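# Do more examples of the same table setting help?

**telberg_bench**

Two arms, one tray, a plate, a cup, a fork and a spoon.

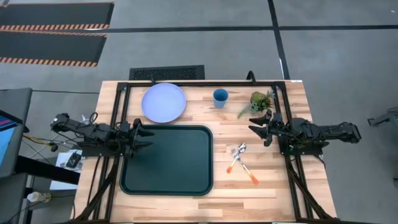 We've got 1,838 recorded runs of laying the tray and I'm being told to collect more. I have my doubts. The last 46 I watched back all begin with the cutlery in nearly the same spot. Is there any point carrying on like this?

---

**Sarnus_Ravville**

More data is always better. Keep going.

---

**slowgripper**

I wouldn't, at least not yet. Hold back a batch with the plate and cup swapped and see how the policy does on those. Ours looked great until we moved the cup 6 centimetres, and then it closed on air.

Also check whether your operators all grab the fork first. We had 2 people driving and the model had basically learned their habits. Change the starting layout every run, write down the colour of whatever you swap in, and don't bin the fumbled grasps if the operator recovered.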